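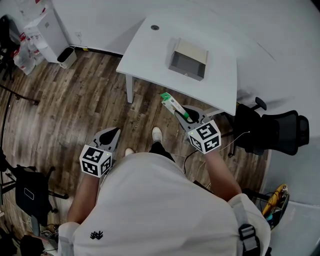

Review of the Umel Paired Hand-Held Gripper Kit

October 19, 2020

Posted in: Equipment reviews

The purpose of this review is to set down the results of a trial of the Umel paired kit, which is offered by Elex to laboratories and small workshops that wish to record manual tasks for use in robot training. The kit was purchased at the full list price of $3,139. No discount was received, and neither Elex nor its distributor has seen this text before publication.

Readers of this blog will recall that the single-hand version was covered in April. That review found the tool sound but limited, as a great many ordinary tasks call for two hands. The paired kit is the maker's answer to that complaint.

What is supplied

The kit contains two gray grippers, two marker cubes with mounting hardware, cables, a printed setup guide, and a one-year license for the Horari software, in which recordings are stored, trimmed, and labeled. A table and objects to handle must be provided by the customer. The guide recommends a plain white table, and this advice should be followed.

Setup

Assembly of the first gripper took 16 minutes. The second went faster. The marker cubes must be seated squarely on their mounts before calibration, and the guide does not stress this enough. On the first attempt one cube was slightly turned, and the whole calibration had to be repeated. Mogens Gunnlaugsson, who assisted with the setup, has since written a one-page checklist that now hangs beside the table. It will be sent to any reader who asks for it.

Cable routing deserves thought in advance. The cables are long enough for a person to stand and work at a table, but chairs should be moved well back before a session begins.

The trial

The trial consisted of 170 recorded runs of a simple packing task. The operator, working at a table, picks up small items and places them in an open box, or takes them out again. The items were of several shapes, including slim cartons, and were selected to be light. Ramil Padilla and Inger Bergmann performed most of the runs, and Waltraud Hagedorn reviewed the recordings.
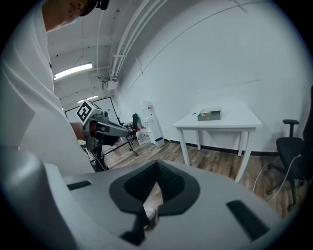
Working with the grippers, with the table and open box beyond.

Findings

The fingers are the best part of the product. The textured pads hold thin cardboard firmly without crushing it, and narrow boxes can be lifted at a steep angle. Both operators reported that they were able to work at a natural pace by the end of their first hour. Round items were less successful and were dropped more often than any other kind.

Weight is acceptable for short sessions. Ms. Bergmann found that her forearms were tired after longer ones, and a rest between sets was added to the schedule as a result. Mr. Padilla had no such difficulty, although he would have preferred a thicker handle. The maker does not offer handles in different sizes at this time.

Tracking was reliable in good light. Of the 170 runs, five were rejected because a marker was lost for too long, and in each of these the operator had crossed one arm over the other. Operators should be told of this before they begin. The overhead lights caused no trouble in our room.

The Horari software is adequate. Recordings are easy to find and easy to trim. Labeling is slow, however, and there is no means of applying one label to a group of runs. Ms. Hagedorn raised the matter with the support desk and received a courteous reply within the day, but no date for a change.

Comparison with the Pruitt kit

The Pruitt kit, reviewed here previously, costs less and is lighter in the hand. Its pads are smooth, and it was noticeably weaker with thin boxes. For work with soft goods only, it remains a reasonable choice.

Recommendation

The Umel paired kit is recommended for groups that already have a settled task in mind and a person available to review recordings. Those who are still deciding what to record should begin with the single-hand version, which can be upgraded later at the difference in price.

Questions may be left in the comments section. Spare finger pads have been ordered, and a note on how well they wear will be added to this page.

Demetrius Lyons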